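September
By the Zustcombe Children's Pages

How a Grid Tells You Where Things Are

Put a toy on a plain white table and try to tell a friend on the phone where it is. You might say "near the middle" or "a bit to the left." Your friend will have to guess. A grid makes this much easier.

A grid is a set of lines that cross each other. One group of lines runs one way, and the other group runs across it. The spaces between the lines are called cells. On most grids, every cell is the same size.

To use a grid, give each row a number and each column a letter. Start in one corner and count along. A toy in the third column and the second row is in cell C2. Anyone who knows which corner you started from can find it.

Sometimes a thing sits on top of a line. Then you have to pick a rule. You can name both cells, or you can name the cell that holds the bigger part of it. A rubber duck has a wide, round bottom, so it often covers a line. A foam cube has flat sides and is easier to fit inside one cell. 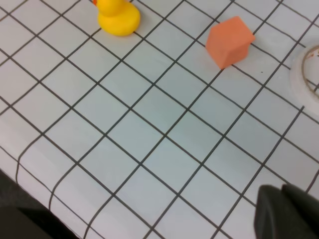 A reader in Datau wrote to us that her class plays this as a game. One child hides the board behind a folder and calls out the cells, and the other child tries to set up the same toys on a second board. They get 6 tries, she said, and the hardest part is agreeing on which corner comes first.

Grids can look different when you move. From straight above, the cells look square. Lean down to one side and they seem to stretch into diamonds - but the lines have not changed. The cells far away look smaller than the ones close to you.

Maps use grids too. The town map of Zustcombe has more than 200 cells, and the list on the back gives a letter and a number for every street.

You can make your own with a ruler, a dark marker and a big sheet of white paper. Draw the lines 2 inches apart. Pick small things that stay where you put them - marbles roll away.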